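Workshop Tips: Living With a Two-Arm Bench Kit

I've had the Handotow bench kit bolted down in my workshop for 3 months now, and the emails keep coming, so this page is my answer to all of you. Short version: I like it, it's slow, and most of my trouble was stuff I could have fixed in the first week.

It's $1590 for the pair of arms with wrist cameras. Flusel sells the same kit with a setup visit for $350 extra, and if you've never tuned an arm before, pay it! I didn't, and lost most of a weekend to one stubborn shoulder joint.

Practice on fake flowers. Nathalie Sandhu put me on to this and she was so right — artificial stems bend, they come in different thicknesses, and you can drop a rose all day long without hurting it. Mine get grabbed by the stem, never by the bloom, because petals pop off and then you're hunting for the glue.

Spread the bundle a little before you start. A tight bunch is miserable for a two-finger gripper, and the leaves catch on everything.

Ribbed vases are easier to hold than smooth ones, but they tip. I put a pad of Silik under anything tall and light. Any grippy drawer liner would probably do it.

Give the wrist cable a nice loose loop. Pull it tight and you'll pay for it the first time the arm reaches all the way back.

Wipe the fingers every so often. I use the Brophy bench wipes, a tub of 70, and one tub lasts ages.

Would I buy it again? Yes, though I'd wait and see what they do with the new gripper in September — the jaws on this one could be a bit softer.
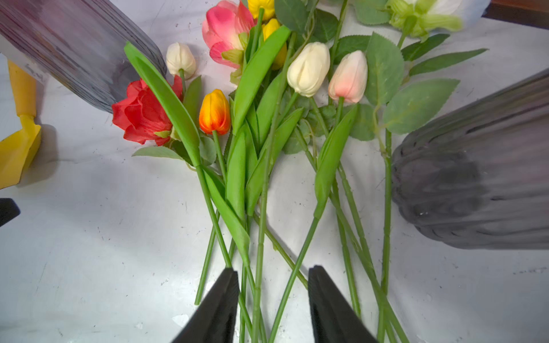
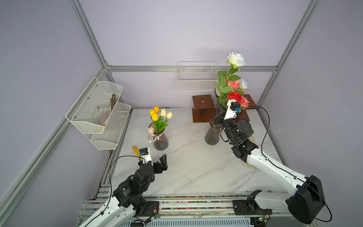
Flower practice with the kit: stems at the gripper fingers in the first, both arms and the vases in the second.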